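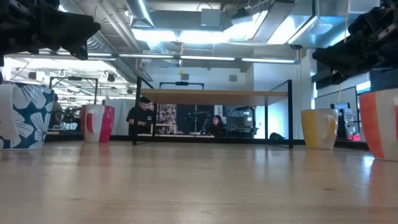 Llevaba meses dándole vueltas a lo de cambiar la mesa grande y al final, en febrero, me decidí por la Brovik de Vermeulen, la de madera clara. Ya os conté en otra entrada que la anterior la heredamos de mis suegros y que cojeaba desde el primer día (le teníamos cariño, pero cada vez que alguien cortaba pan temblaban hasta los vasos). Así que esta reseña va con unas cuantas semanas de uso encima, de desayunos, deberes, partidas de cartas y una cena de cumpleaños que se nos alargó muchísimo.

Empiezo por el precio, que es lo que me preguntáis siempre: 855 euros, más 50 de transporte. No es barata, lo sé. Estuve a punto de llevarme una Firkent que costaba 300 euros menos y que en la tienda me pareció muy apañada, pero al apoyarme en una esquina noté que cedía un poquito y me acordé de la mesa de mis suegros. Y ya no hubo manera, me volví a casa y pedí la otra.

La trajeron un jueves por la tarde, en dos bultos, y el tablero pesa lo suyo. Me ayudó a montarla mi vecino Thijs Willems, que es un santo y además tiene un juego de llaves como Dios manda, porque la que viene en la caja es de esas pequeñitas que te dejan la palma marcada. Las instrucciones se entienden bien salvo el paso 10, el de los travesaños, donde el dibujo está tan apretado que los pusimos del revés y hubo que desmontar. Si la compráis, mirad primero hacia dónde caen los agujeros avellanados y os ahorráis el disgusto.

¿Y qué tal en el día a día? Pues muy contenta. No se mueve nada, caben las sillas que ya teníamos y el canto está rematado con mucho mimo, sin esas aristas que se clavan en el antebrazo cuando te quedas un rato leyendo. El acabado aguanta bien el café y el vino si se limpia pronto. Con el aceite fui más descuidada y me quedó un cerco pequeño junto a la cabecera, que se ha ido aclarando con la cera de Wuter - una capa muy fina, un paño de algodón y dejarla toda la noche sin tocar.

Pegas tiene, claro. Las migas se ven todas, todas, y si os gusta tener la casa de revista os va a tocar pasar el trapo a menudo. Los tacos de fieltro de las patas son malísimos, a la semana ya se habían despegado dos y los cambié por otros de la ferretería. Y echo de menos un cajoncito para los cubiertos, aunque eso ya lo sabía cuando la pedí.

Para una familia que hace vida en la mesa la recomiendo de corazón. Si solo la vais a usar en Navidad, yo me pensaría la Firkent, o esperaría a las rebajas. A los que me preguntasteis por el banco a juego: todavía no lo he probado, pero lo tengo en la lista y cuando caiga os lo cuento por aquí.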